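Stondon Holiday Lets
Between-Season Property Inspection: Unit 7, Ratwood
Checklist with inspector's comments

Key: P = pass, A = advisory, F = fail, N/T = not tested. Items marked F must be closed before the next letting. Items marked A are carried to the next inspection.

Section 1. Electrical

1.1 Main panel accessible, cover secure: P
1.2 Circuit directory legible and correct: A
Breakers for the kitchen outlets and the hall lights are swapped on the directory. Relabel.
1.3 GFCI outlets, kitchen: P
Tripped and reset at the device.
1.4 GFCI outlet, bathroom: F
Test button does not trip the outlet. Outlet isolated at the panel and taped over. Replace like for like and retest with a plug-in tester as well as the button.
1.5 Outlet covers, all rooms: P
1.6 Extension cords used as fixed wiring: P
None found. The cord behind the living room cabinet, listed last time, has been removed.
1.7 Exterior light fitting, rear door: A
Gasket has hardened. No water inside the fitting at present.

Section 2. Fire safety

2.1 Smoke alarms, number and position: P
2.2 Smoke alarms, function: P
All units sounded on test. Interconnection confirmed from the hall unit.
2.3 Smoke alarms, age: A
Hall unit reaches its replacement date before the next inspection. Order with the detector for Droditz to save a call-out.
2.4 Carbon monoxide alarm: P
Wall mounted, outside the boiler closet. Sounded on test.
2.5 Extinguisher, kitchen: P
Gauge in the green, pin and tamper seal in place. Bracket screw tightened.
2.6 Escape route, front and rear: F
Rear door deadbolt needs a key from the inside. This was noted on the previous sheet as an advisory and has been raised. Fit a thumb-turn cylinder.
2.7 Emergency information card: P
Address and unit number correct. Old card for Karam found in the same drawer and taken out.

Section 3. Heating and hot water

3.1 Boiler casing and flue: P
Visual only. Annual service is recorded separately.
3.2 System pressure, cold: P
3.3 Radiator valves: A
Living room valve stiff but operates through its range. Do not force.
3.4 Hot water at kitchen tap: P
3.5 Hot water at bathroom basin: A
Delivery was above the target set for the units. Mixing valve adjusted and reading retaken after roughly 6 minutes, then within limits. Check again at next visit in case the valve has drifted.
3.6 Boiler closet clear of stored items: F
Paint cans and a folded drying rack against the casing. Both moved to the outside store during the visit. Closed on site.

Section 4. Bedrooms

4.1 Window restrictors: P
4.2 Curtain and blind cords: P
4.3 Tall furniture fixed to wall: A
The rear bedroom wardrobe has one bracket where the standard calls for two. It does not move under hand pressure. Add the second bracket.
4.4 Bed frame and slats: P
Bolts checked with a hex key. No play at the headboard.
4.5 Mattress and linens: P
4.6 Clear path from bed to door: P
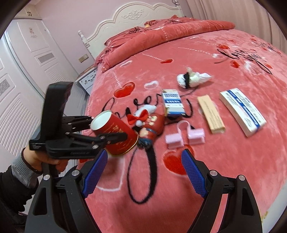
Ratwood, November

Section 5. Stairs, floors and exterior

5.1 Handrail: P
5.2 Stair treads and nosings: F
Third nosing from the top is lifting at the left side. Temporary screw fitted. The strip is bent and should be replaced, not refixed.
5.3 Stair lighting, two-way switching: P
5.4 Floor coverings, trip edges: A
Threshold bar between hall and kitchen is proud of the floor. Acceptable for now.
5.5 Front path and step: P
5.6 Gutters and downspouts: A
Leaf buildup at the rear corner. Schedule clearing after leaf fall and before the first hard frost.
5.7 Outside store, lock and hinges: P

Section 6. Water and drainage

6.1 Main shutoff located and operating: P
Turned fully off and on. Tag renewed.
6.2 Visible leaks, kitchen: P
6.3 Visible leaks, bathroom: P
6.4 Low-use outlets flushed: P
Shower and outside tap run as per the vacancy procedure.
6.5 Drain speed, shower: A
Slow. Trap cleaned, some improvement. Check the run to the outside gully if it slows again.
6.6 Outside tap insulated: N/T
Cover not on site.

Summary

Items closed on site: 3.6
Items open at fail: 1.4, 2.6, 5.2
Letting status: hold until open fails are closed

General comments

Items 1.4 and 2.6 can go on one work order. The thumb-turn cylinder should match the type already fitted at Karam so that spares are common. Item 5.2 needs a carpenter and a matching strip; the supplier's part number is 985. Allow for a longer strip than the tread and cut on site, as the treads are not all the same width.

Water meter read at close of visit. Last three digits 031. Keys returned to the Stondon key safe, rear door key on the separate ring.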